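Novembro, fim de tarde

Que dia bom! Passei a tarde inteira às voltas com a mesa dos petiscos e ainda estou com aquela energia de quem não quer sentar. Comecei às 5, com o pano castanho esticado de ponta a ponta (passei-o a ferro duas vezes, da primeira ficou um vinco no meio que me irritava de cada vez que olhava), e só depois é que deixei entrar a comida. Gosto tanto desta parte, de pôr e tirar, de trocar um cesto de lugar e ver a mesa mudar toda!

As Coca-Colas ficaram no suporte transparente de dois andares, e o vermelho puxa logo os olhos para o fundo da mesa. As bolachas de arroz foram para o tabuleiro branco, os Snickers para baixo no expositor e a caixa de cookies para a ponta. Nunca tinha usado o expositor em degraus e estou rendida – guardei-o na despensa desde a primavera, ainda com o papel da Rosteo por cima, que desperdício. 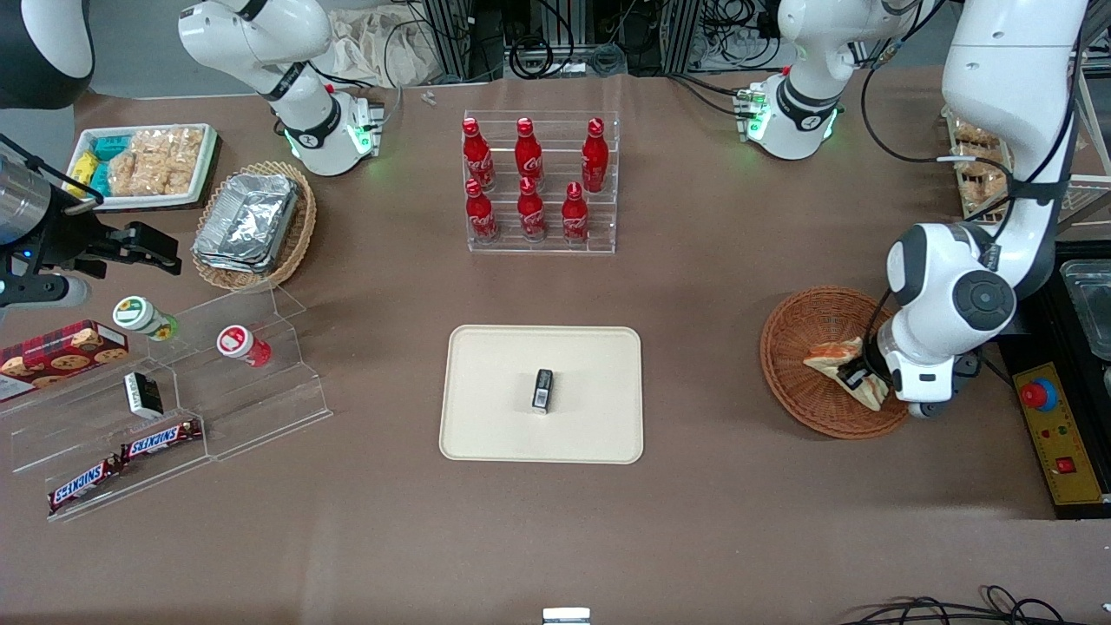

Onde ponho os salgados quando já não há travessas que cheguem? Num cesto entrançado baixinho, com um guardanapo de papel no fundo se forem gordurosos, e no dia seguinte sacode-se as migalhas à janela.

Escrevi isto aqui porque me faço a mesma pergunta de cada vez que há gente a petiscar cá em casa, e de cada vez me esqueço da resposta. Os cestos são a minha descoberta deste ano. Comprei-os na Vetura, a pensar em pão e fruta, e afinal servem para tudo. Até para as forminhas de alumínio, que antes andavam a rolar pela gaveta e agora têm a sua casa! O de verga oval é o mais jeitoso de agarrar, mas o redondo cor de terracota é o meu preferido de longe, com aquele entrançado que parte do centro e vai abrindo em espiral. Fica lindo com qualquer coisa lá dentro, mesmo com uma coisa tão simples como uma sanduíche embrulhada.

Quanto às sanduíches, hoje não me apeteceu inventar. Triângulos, película transparente, está feito. Gosto de ver as camadas pelo corte, o verde ao lado dos vermelhos e laranjas, dá logo fome. Experimentei uma sozinha no cesto, na diagonal, e fiquei ali a olhar para ela como se fosse uma montra da Gentile.
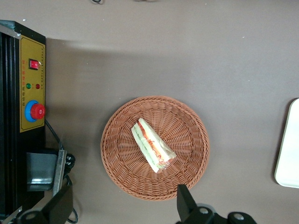
Sanduíche em triângulo no cesto cor de terracota.

Para a próxima quero um segundo cesto redondo, talvez um bocadinho mais fundo, e experimentar o expositor virado ao contrário, com os chocolates do lado direito. Também me faltam pinças pequenas, vi umas na Coltico e não as trouxe, que parvoíce. Já são quase horas de jantar e eu sem fome nenhuma, de tanto provar bolachas – às 8 faço uma sopa e arrumo o resto amanhã.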